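4.2 What people did with the recipe

Print this page | E-mail this page

I should say at the start that I bake myself, and that I went into this part of the study expecting people to follow the recipe more or less as we'd printed it. They didn't. We sent the same oat and rye loaf recipe to 341 home bakers in April, and 224 of them sent back a baking diary I could use. Reading those diaries was the best fun I've had in this job (my own sourdough suffered badly that month).

The thing that struck me first was how early people start changing things. Most of the swaps came before the dough was even mixed – honey for the malt syrup, sunflower seeds for the pumpkin seeds, yoghurt for the buttermilk. Silvia Sýkora and I coded every change in the diaries separately and then compared our lists, and we ended up with 1,059 changes that we both agreed on. We left out anything to do with oven temperature, as ovens differ so much that I couldn't tell a choice from a correction.
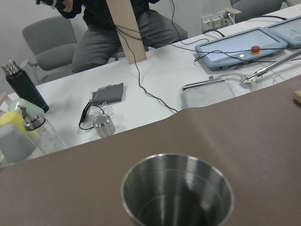

Eleri Trevor wrote in her diary that she had never once made a loaf with the flour it asked for, "and I don't see why I should begin with yours". She used spelt, added a grated carrot and gave the dough an extra hour by the window. I love this entry, and it fits what we saw all over the Trokham group, where the recipe was treated as a friendly suggestion. The bakers in Zemia kept closer to the page, though they were much freer with the seeds on top.

I also wanted to know whether people thought of the result as the same bread. Here the diaries get a bit muddled. Tamunoemi Shehu swapped both flours and still called it "your loaf" all the way through, while Ilona Bíró changed only the salt and by the second bake was calling it hers. Lajos Sárközi thinks this has to do with how often someone has baked a thing, and he may well be right, but we only asked for two bakes and I wouldn't like to lean on that too hard.

Freezing came up far more than I'd planned for! We had no question on it at all, and people wrote it in the margins anyway: sliced before freezing, frozen in halves, toasted straight from the freezer. I've coded these notes as storage and come back to them in section 4.3, together with the stale ends that went into soup. 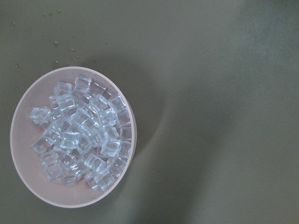

Figure 2. Bowl holding a heap of clear cubes.

E-mail this page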